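Section 7: Good habits for the head-mounted recorder

I wrote this part after training my second batch of people on the Ultadow kit, so it's mostly the stuff I kept repeating out loud. The Saarela robot learns from what you record, and sloppy takes are a pain to weed out later.

Before you start

1. Clear a path between you and the furniture. If you wouldn't walk it backward, don't record in it.
2. Set the headset so both hands show when you reach forward. Check it on the preview, then snug the strap.
3. Take off rings, watches and anything with a name on it. Badges too!
4. Tell people nearby that you're recording, and wait for an okay from each of them.

During a take

5. Begin with open hands, palms down, and hold still until you hear the beep.
6. One job per take. Moving a bag is a job, moving a chair is another job, and please don't mix them.
7. Use both hands on chairs, and look where you're going to put the thing before you move it.
8. If something slips, let it go, finish calmly and mark the take as a fault in Gilley. Don't delete it – Tapio Nieminen goes through the faults himself and he likes the messy ones.

Note: file numbers start at 2000 and the software hands them out for you. My last set ended at 2145, and I never typed a single one.

Caution: stop after nine takes in a row and rest your neck. I used to push on and I paid for it the next morning. Also, never wear the headset while the robot itself is powered up and moving.

Bags and chairs by the desks, both hands in view: 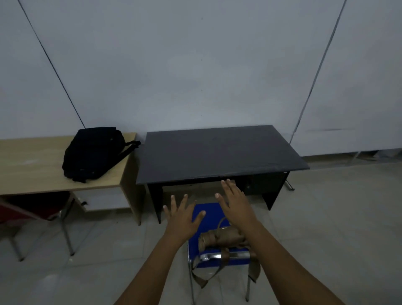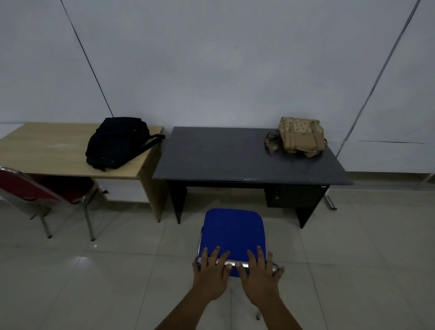
Can I record a take with the robot running in the same room?
Only if it's behind its barrier and a second person is standing at the stop button. Otherwise shut it down first, wait for the light to go off, and then put your headset on.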